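Okar Wall Scratcher - Mounting
Section 2

1. Hold the back plate against the wall with the lower edge 6 in. above the floor. Mark both holes.

2. Drill at the marks and press in the anchors. On brick, use masonry anchors (not supplied).

3. Drive the screws until nearly flush, then hang the sisal panel and slide it down until it clicks.
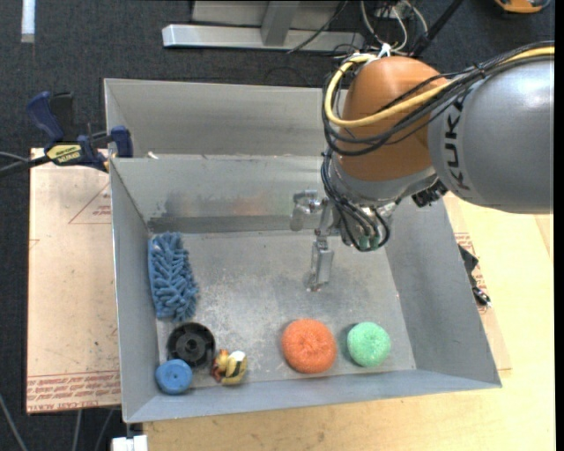
Sheet metal bin with partition.

Caution: Do not mount above a heater or litter box.

Note: Pull the panel firmly before the cat uses it - if it shifts, tighten both screws. Replacement panels are sold as part 298.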